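Oct 16, 2018

Starch glue, batch 2, and I'm in a much better mood than I was after the first one. That one went to lumps because I got impatient and dumped the powder straight into hot water (yes, I know, it says so on the wall!). This time I stirred it into cold water first, a real slurry, and only then put it on the heat. Night and day.

For whoever picks this up after me: 10 g of starch, enough cold water to make it look like thin cream, then top up and warm it slowly with the whisk going the entire time. It turns from milky to glassy all at once, so don't wander off to check the mail like I did in January. Took 18 minutes on the small plate. I strained it through the old Karagiannis sieve and got hardly anything left in the mesh.

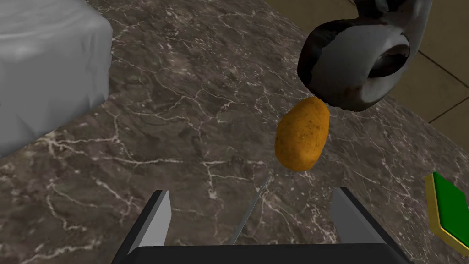
Paste strength is still the big question for the Skomer ledgers. The spines want something that grabs but can be taken off again with a damp swab, and wheat is a bit fierce for that. Potato is what I'd like to try next, and I mean from scratch, starting with a small one, golden-brown and lumpy with those little dark specks on the skin, grated and rinsed until the starch settles out. The store-bought powder from Jekora is fine, but it always dries a touch shiny on the gray cloth and it bugs me.

Test strips are under the glass with the 1000 g weight on top. Leave them alone till they're dry, please! I put the Vustelus board on the left side and plain card on the right, same paste on both. Label fell off one, so I've penciled a V on the back.

Still to do: wash the sieve, order more blotters, find my good brush.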